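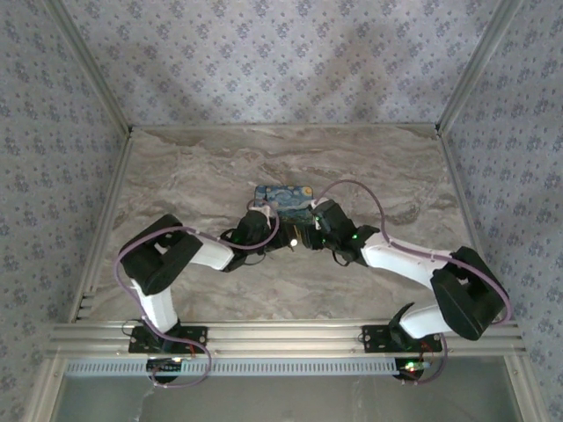

Teaching a robot by demonstration

Teaching by demonstration (you'll also see it called learning from demonstration, imitation learning, or just "showing it") is a way of getting a robot to do a job by doing the job in front of it, or through it, a bunch of times. You don't write out the motions as code. You move the arms, the computer records what the joints did and what the cameras saw, and later a program tries to copy the general idea. I've been keeping this article going for a while and I've done a fair amount of the demonstrating myself, so forgive me if it wanders into my own habits now and then.

Contents
1 Two basic ways to show a robot
2 Setting up the work area
3 What a recording contains
4 How many demonstrations
5 Two-handed tasks
6 Common mistakes
7 See also

Two basic ways to show a robot

The older way is by hand, and people in the field call it kinesthetic teaching. You grab the arm, put it in a mode where the motors only hold up its own weight, and push it through the task. It feels a little like teaching a kid to swing a bat by standing behind them. It's cheap, there's no extra gear, and you can feel it right away when the gripper bumps into something. The trouble is that your own hands end up all over the camera view, and you only have two of them, so a two-armed robot quickly turns into a wrestling match.

The other way is remote control, or teleoperation. You might use a game controller, a pair of tracked handles, a glove, or a small copy of the robot that you move while the real one follows along. That last kind is usually called a leader arm, and it's my favorite by a mile! Your wrist does a thing, the robot's wrist does the same thing, and after an afternoon you stop thinking about it. What you lose is touch. Most leader arms don't push back, so you learn to judge contact by eye, and for the first few days everybody squeezes too hard.

There are in-between setups too. The Gustell handle, which I learned on, is basically a loose gripper you carry around with a camera on it, no robot attached at all. You do the chore with the handle and the motion gets translated to an arm afterward. It's great for collecting in kitchens and hallways, but it'll happily let you record a motion that no real arm could reach.

Setting up the work area

Two-arm stations tend to look alike. The arms are bolted to a metal rail along one side, there's a flat surface in front of them, and the whole thing sits in some kind of framed enclosure with a fixed camera looking in. Cables get tied along the links with enough slack for the elbow and wrist to turn. Leave too little and the cable tugs on the wrist in a way you'll see in the data. Leave too much and it flops in front of the camera.

Backgrounds get swapped around more than newcomers expect. One station might have a marble-patterned surface and flowered wallpaper, and the next might be plain gray. If every demonstration happens in front of the same white wall, the program can end up leaning on that wall, and then it falls apart when you move the robot to another room. Same story with lighting and with the objects themselves — a case with a busy painting printed on it is a different problem for a camera than a plain black one, even when the grasp is exactly the same.

What a recording contains

A single demonstration is normally called an episode. Mine usually hold the joint positions of both arms, how far open each gripper is, the commands coming from the leader side, video from each camera, and a short line of text saying what the task was. The timing has to match across all of it. If the video lags behind the joints even a little, the robot learns to react late, and that's a miserable thing to track down afterward.

The Tritix recorder marks the start and end of an episode with a foot pedal. I like that a lot, because the alternative is letting go of a handle to hit a key, and you can see that little twitch at the end of every single run.

How many demonstrations

People always ask me this one first, and the answer depends on how fussy the task is. Picking up one block and dropping it in a bowl may come together after 42 good episodes. The Prirkholm set, which sticks to small tabletop chores, has 1,226 episodes in its current version, of which 446 use both arms. For anything that involves handling thin or bendy things I'd plan on roughly 500 and then look at where it fails before recording more.

Two-handed tasks

Using two arms makes some jobs possible and makes all of them harder to show. Passing a part across is the classic case: the two grippers come nearly tip to tip, and one has to let go only after the other has a hold. Do it too smoothly and the program has a hard time telling where the handoff is. I slow down there on purpose, and I try to keep the fingers where the camera can see between them.

Fülöp's rule (more of a lab saying, really) is that one arm should be boring at any given moment. One holds, the other works. It doesn't cover every task, folding being the obvious exception, but it's a good place to start.

Common mistakes

Pausing to think. The robot will learn to pause too, and sometimes it never starts up again.

Throwing out every fumble. A few episodes where you miss, back off and try again are worth keeping, so the program has some idea how to recover.

Starting from the same pose every time. Nudge the object and vary the arms a bit between runs.

Changing your style halfway through. If you grasp from the left in March and from the right after that, write it down somewhere.

See also

Teleoperation
Behavior cloning
Leader and follower arms
Motion retargeting

Last edited 21 September 2024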